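Pad creep (gripper fault)

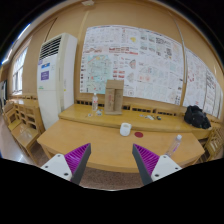

The two fingers with their purple ribbed pads, a white cup and red coaster on the table between them.

Pad creep is the name we use on the Tistier wiki for a slow fault in hand-held and arm-mounted two-finger grippers, where a soft finger pad works its way along its backing until the two sides no longer meet squarely. I've written most of this entry from my own logbook (sorry, it's a bit lopsided toward the grippers I know), so please add to it if you've seen it on other gear.

What it looks like

You'll usually notice it in the results before you notice it on the pads. Cups start to turn a little as they're lifted, and flat things like coasters come up at one side and drop. My first case was in June, on the Pokberg fingers, and I blamed the cups for ages! The left pad had slid 5 mm toward the tip, and with the ribs no longer lined up, anything round would roll in the grip as the fingers closed.

A smooth-sided water bottle is the worst of the lot. It holds fine upright, then swings nose-down when you move sideways, and if the cap isn't done up you've got water on the table and very possibly in the finger mounts.

Cause

The pads on the Pokberg set are stuck down with a thin adhesive sheet. Every squeeze pushes the pad a tiny bit outward, and it doesn't quite come all the way back. Warm rooms make it worse. I logged 181 grasps on a fresh pair before I could measure any movement at all, and by 1,000 the left one was visibly crooked. The right one hardly shifted, and I still don't know why. Someone on the Distville list reckons the left finger gets there first and takes the knock, which sounds fair enough to me, but I haven't tested it.

Loose mount screws give you nearly the same symptoms, so check those first. If the whole finger wobbles, it's the screws. If the finger is solid and only the pad moves under your thumb, it's creep.

Safety

Mostly this is a nuisance fault, but there are two things I'd take seriously. A pad that's crept past the tip leaves a bare edge on the inside of the finger, and that edge can crack a thin plastic bottle or nip your skin. The other is dropped items: don't practise with glass or hot drinks on a gripper you haven't checked that day. I did, once, with tea. I've got a small scar and a stained jumper.

Fixing it

Peel the pad, clean both faces with alcohol, let them dry properly, and put down new adhesive. Draw a pencil line across the pad and the finger so you can see any movement at a glance (best tip I ever picked up, and I wish I'd had it in June). I check the line every 50 grasps now. The Lại pads clip into a groove and haven't moved on me yet, though they're stiffer and I don't like them as much on small flat objects.

Don't use superglue. It goes brittle, and the pad comes off in one piece halfway through a lift.

See also: Finger alignment; Mount screws, torque; Dropped object log

Last edited 2023-12-28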